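4.3 Grasp state from wrist views

The policy gets one camera view per gripper, 234 demonstrations for this task, and no depth. Before planning a fold, the perception module must decide which cloth edges are held and which are free.
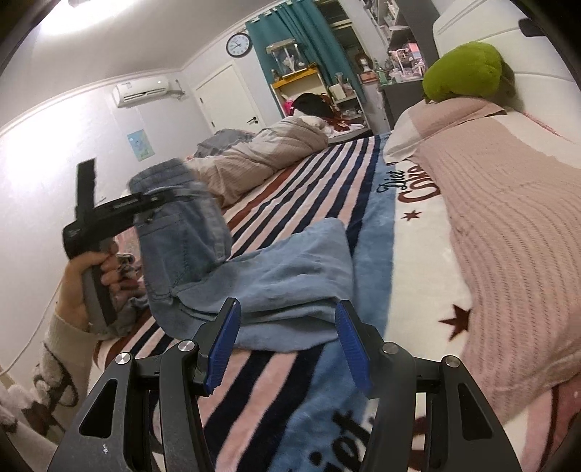
Fig. 4.3. Jeans, one gripper holding the hem, the other open.

Label the held leg and the flat leg separately — a single garment mask hides the contact point. Printed bedding is a common source of false edges; Zakharchenko's Boiko segmenter filters these by seam continuity.

Exercise: write the transition test from "one hem held" to "two hems held". Run it on the Skesby split, 30 clips.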